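Skodley House Residents' Association
Minutes of the meeting held on Wednesday at 7 pm in the common room

1. Minutes of last meeting
They were read and accepted. One correction: the Stiro invoice was for 699, not for 609.

2. First aid cupboard
It was agreed that medicines are kept apart from plasters and bandages. A white basket with holes is enough for the small boxes. Every box must be checked for its date before it goes back.

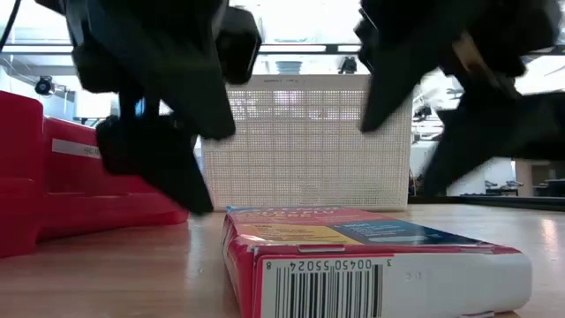
White basket and what looks like a cold and flu box on the table.

A member asked if we may keep such medicines for general use at all. Opinions were different. The meeting decided to ask the pharmacy Janevski for advice, and until then nothing is given out. Boxes must stay in their original packing, so that the printed information can be read by everybody. Loose strips will not be accepted. 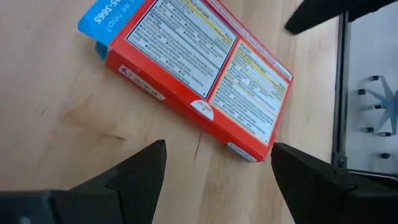
Drug facts panel of the medicine box.

The budget for the cupboard is 60 for this year. 9 votes for, none against.

3. Stairs lighting
The offer from Homa did not arrive yet. Moved to the next meeting.

4. Other matters
Flat 33 asks again for a second key to the bicycle room. Agreed.

The meeting was closed at 8.15 pm. Next meeting in December.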